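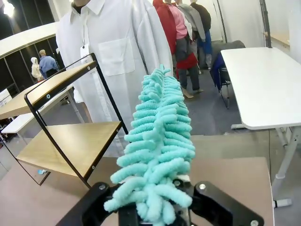

마이크로파이버 셔닐 먼지떨이의 세척과 보관

읽는 시간 4분

셔닐 먼지떨이의 집진력은 가닥 표면의 미세 섬유가 얼마나 벌어져 있는가에 좌우된다. 섬유가 기름때로 뭉치거나 열로 눌어붙으면 먼지를 붙잡지 못하고 옆으로 밀어내기만 한다. 대부분의 손상은 사용 중이 아니라 세탁과 건조 과정에서 생긴다. 아래 내용은 폴리에스터와 폴리아미드 혼방 제품을 기준으로 하며, 면이나 양모 제품에는 적용하지 않는다.

세척 시점

가닥을 손가락으로 벌렸을 때 안쪽 뿌리 부분까지 회색이면 세척한다. 끝부분만 변색되었다면 창밖이나 욕실에서 털어내는 정도로 충분하다. 털 때는 손잡이를 모서리에 두드리지 말고 짧게 회전시킨다. 두드리면 심과 손잡이의 결합부가 헐거워진다.

주방에서 쓴 먼지떨이는 따로 관리한다. 레인지 후드 주변의 먼지에는 유분이 섞여 있어 털어도 떨어지지 않고, 그대로 거실 가구에 쓰면 얇은 기름막이 옮겨 간다.

손세탁

1. 커버가 분리되는 제품은 심에서 빼낸다. 분리되지 않으면 손잡이 연결부가 잠기지 않도록 헤드만 담근다.
2. 미지근한 물 4리터에 중성세제 15밀리리터를 푼다. 비누 성분의 세제는 섬유 사이에 찌꺼기를 남기므로 피한다.
3. 20분간 담가 둔다. 중간에 한 번 뒤집는다.
4. 가닥을 뿌리에서 끝 방향으로 훑어 낸다. 비비거나 비틀면 가닥의 꼬임이 풀린다.
5. 거품이 나오지 않을 때까지 헹군다. 보통 물을 세 번 갈면 된다.

섬유유연제와 염소계 표백제는 쓰지 않는다. 유연제의 양이온 성분은 섬유 표면을 코팅하여 정전기와 흡수력을 함께 떨어뜨린다. 이미 유연제를 사용했다면 세제 없이 두세 번 더 헹군 뒤 상태를 확인한다.

세탁기를 쓸 경우 커버만 세탁망에 넣고 울 코스로 돌린다. 수건과 함께 넣으면 면 보풀이 가닥에 박히고, 이 보풀은 다음 세탁에서도 잘 빠지지 않는다.

건조

수건으로 감싸 눌러 물기를 뺀 다음 헤드를 아래로 하여 그늘에 건다. 건조기, 라디에이터, 헤어드라이어의 온풍은 모두 부적합하다. 겨울철 실내에서는 가닥 안쪽이 늦게 마르므로 하룻밤을 넘겨야 할 때가 많다. 마른 뒤 가볍게 흔들어 가닥을 세운다. 빗질은 필요 없다.

선반 먼지 제거 순서

위 칸에서 아래 칸으로, 안쪽에서 바깥쪽으로 진행한다. 물건은 먼저 모두 내린다. 물건 사이로 먼지떨이를 밀어 넣으면 모서리에 먼지 띠가 남는다. 금속 프레임과 판재가 만나는 이음부는 헤드의 가는 끝으로 한 방향으로만 지나간다.
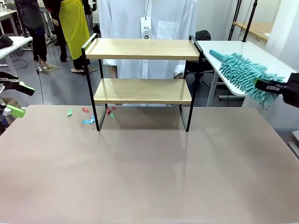 금속 프레임과 원목색 선반판으로 된 2단 선반, 오른쪽은 셔닐 먼지떨이.

목재 판은 마른 상태로만 닦는다. 분무형 광택제를 먼지떨이에 직접 뿌리는 방법은 권하지 않는다. 한 번 흡수된 오일은 손세탁 한 번으로 빠지지 않으며, 이후 닦는 면마다 얼룩이 생긴다. 끈적한 오염은 물을 꼭 짠 천으로 먼저 제거하고 판이 완전히 마른 다음 먼지떨이를 쓴다.

바닥 청소는 마지막에 한다. 떨어진 먼지가 가라앉을 때까지 15분 정도 간격을 두면 같은 면을 다시 닦는 일이 줄어든다.

보관

걸이 구멍이 있으면 걸어서 보관한다. 서랍에 눕혀 두면 눌린 쪽의 가닥이 납작해지고 헤드가 한쪽으로 휜다. 휘어진 심은 손으로 천천히 되돌릴 수 있지만, 심이 플라스틱이면 흰 줄이 생긴 지점에서 곧 부러지므로 교체한다. 비닐봉지 밀봉 보관은 완전 건조를 확인한 경우에만 한다.

교체 기준

세척 후에도 가닥이 뻣뻣하거나, 가닥이 빠져 바탕천이 드러나거나, 유리면을 지날 때 긁히는 소리가 나면 교체한다. 긁히는 소리는 대개 가닥 사이에 박힌 모래 알갱이 때문이며, 헹굼으로 빠지지 않으면 유리와 도장면에는 더 이상 쓰지 않는다. 낡은 커버는 창틀 레일이나 자전거 체인 주변 청소에 쓸 수 있다.

문의: 하단 양식 이용 | © Hosell 생활기술 노트 | 맨 위로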